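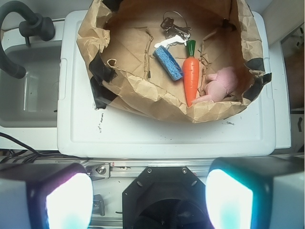

From: Maite Cuesta
To: bench-practice list
Date: 22 Jul 2019
Subject: Re: Bag picking, draft 2 of the bench rules

Julián Cabello wrote:

> I have read draft 2 and most of it is fine by me. Three things before we
> circulate it to the Studberg people.
>
> First, it says the bag must be "securely fixed" but does not say what
> counts. At Wynne they tape the rim only. At our end some people tape
> the base as well and then the bag can't shift at all, which makes the
> task easier. We can't compare results if both are allowed.
>
> Second, the item list. "Soft item, hard item, keys" is too loose. I would
> like each object named.
>
> Third, when do we change the bag? I have seen the same one used for
> days, and by then the paper has gone soft and it is a different job.
>
> Also, is the stop rule meant to cover people reaching in to put an item
> back? I assumed yes but it isn't written down.
>
> Julián

Julián, thanks. Answers below in the order you raised them, and then the wording I'd like to put in draft 3. Anyone else with a view, please reply to the list and not to me alone, as the last round got lost in private mail.

On fixing: rim only. I don't mind how many strips people use, but they go over the rim and down to the surface, and nothing goes under the base. Black tape is fine. If a strip has torn or started to peel, press it down or replace it before the next run. A loose end can catch on a finger and then you are testing the tape.

On items: agreed. The set for the bag is a bunch of keys on a ring, a blue sponge, a toy carrot and a pink soft toy. All of them go in at the start. Keys stay on their ring. Hokus asked whether they could take the keys off and use one at a time, and I have said no, because the overlapping keys are the hard part.

One point on the sponge that came up when I was trying the wording out. We had "item grasped" defined as both fingers in contact, and that isn't enough when something else is lying right behind it. I would now say that both fingers are in contact with the named item and with nothing else. If a key comes up with the sponge, log it as a double pick, even when the sponge reaches the tray.
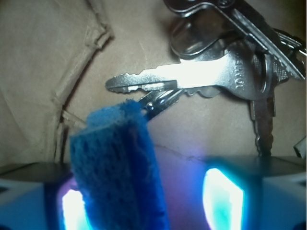 Sponge between the fingers, keys close behind it.

On changing the bag: a new one every 40 runs, or sooner if the rim has collapsed or the paper has split right through. Creases and small tears inside are normal and are no reason to change it. Write the run number on the old bag before you throw it out. Zornik want a fixed limit in hours as well and suggested 24. I have no strong feeling about that and would leave it out unless somebody can show it matters.

On reaching in: yes, it covers that. I had thought it was obvious, which is a good reason to write it down.

Proposed wording for draft 3:

1. Before a run, check the tape at the rim. Check that the bag stands open and that the fingers can go in without touching the paper on the way down.

2. Check the cables on the arm with the gripper over the bag. Slack is allowed, but no cable may rest on the rim or hang where the fingers have to close. Re-tie it if it does. Move the arm slowly through its full reach once after any change to the cable ties.

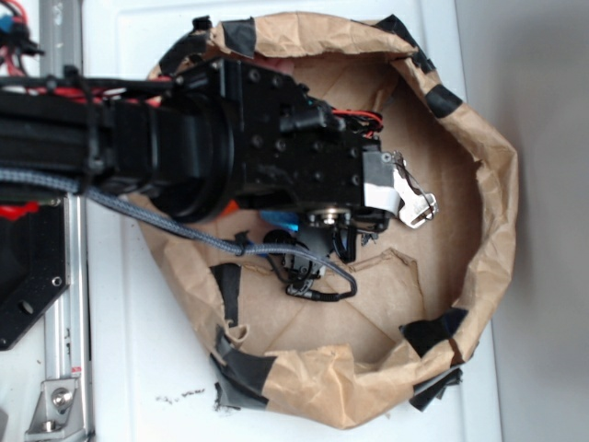 3. Put in all the items. Do not arrange them. Tip them in from a tray and leave them as they fall, unless one lands outside the bag.

4. Nobody's hand goes into the bag, or between the gripper and the bag, unless the arm has been stopped at the button. Pausing the program does not count as stopped.

5. A run ends when the named item has been released in the tray, or after 5 failed attempts. Record double picks and drops separately.

6. Wipe the fingertips between bags. Paper fluff and bits of sponge build up there.

I have left lighting out for now. The finger lights should be on for every run, but we have no agreed level, and shiny keys look quite different from one bench to the next. Julián, could you write two or three lines on that? It can go in as number 7, or wait until the September meeting if it gets long.

Corrections to the numbering are welcome too - the copy on the shared drive still skips from 3 to 5.

Maite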